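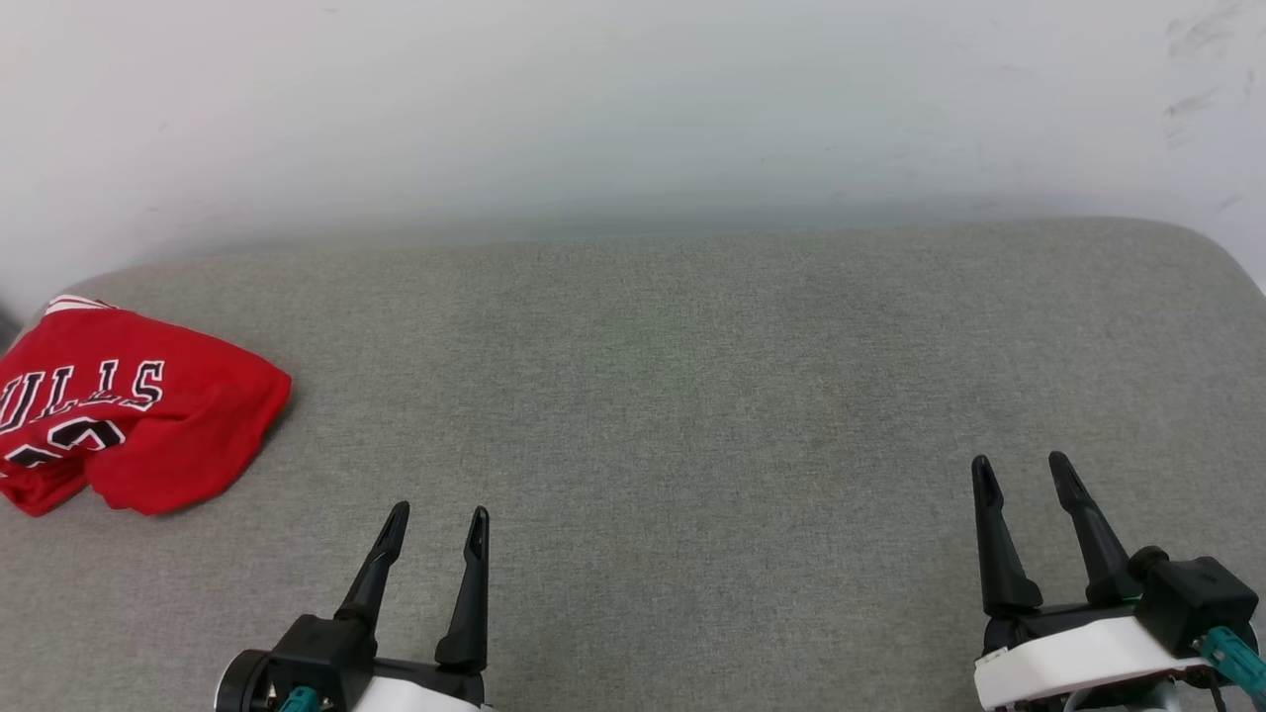
Nareck bench in heather gray, with a folded red jersey on the seat.

Nareck Upholstered Bench
By Skudorow

Nareck is a long padded bench for a hallway, a bedroom or the wall side of a laundry room. It has no arms, and the corners and edges are rounded and padded. Many buyers use it as a place to sit for shoes in the morning and to fold clothes at night.

The cover is a fine woven fabric in heather gray. The speckled yarn hides lint and light marks better than a solid color does. It is rated at 4000 rubs, which suits a bench in a bedroom or hall. For a waiting room or a locker room, choose the heavier Buretti cover at extra cost.

The seat is firm. Stacks of shirts stay flat on it and the padding comes back to shape after use. It may look a little compressed toward the middle in the first weeks. Turn the cushion end to end every 2 months to even this out. 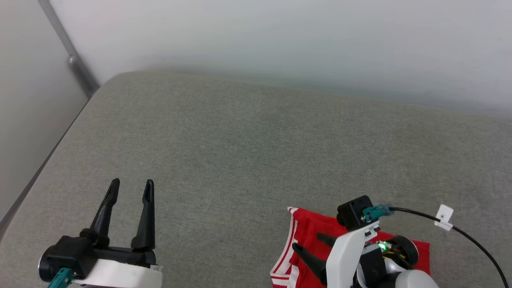
Sports clothes need some care on any light fabric. Red jerseys and shorts can lose dye when they are damp, so let them dry fully before you lay them on the bench. Zippers and hook tape should face up. If dye does get on the cover, blot it with cold water and a white cloth. Do not rub it and do not use bleach.

Against a painted wall, leave a small gap behind the bench or fit the felt strips that come in the box. They go on the back rail and keep the bench from marking the paint.

Specifications
Seat: padded, firm
Cover: woven, heather gray
Maximum load: 200 kg
Cover rating: 4000 rubs (standard), over 1000 extra with Buretti
Assembly: legs only, hex key included
Cleaning: vacuum with a soft brush, spot clean

In the box
Bench, legs, hex key, felt strips, care card

Goes with
Sayce wall hooks
Sayce laundry basket

Spare covers and legs are kept in stock and can be ordered separately. For fabric samples or questions about delivery, write to Dalia Lukoševičius at the Skudorow order desk. Please give the name of the bench and the cover you have in mind.

Page updated 2023-06-14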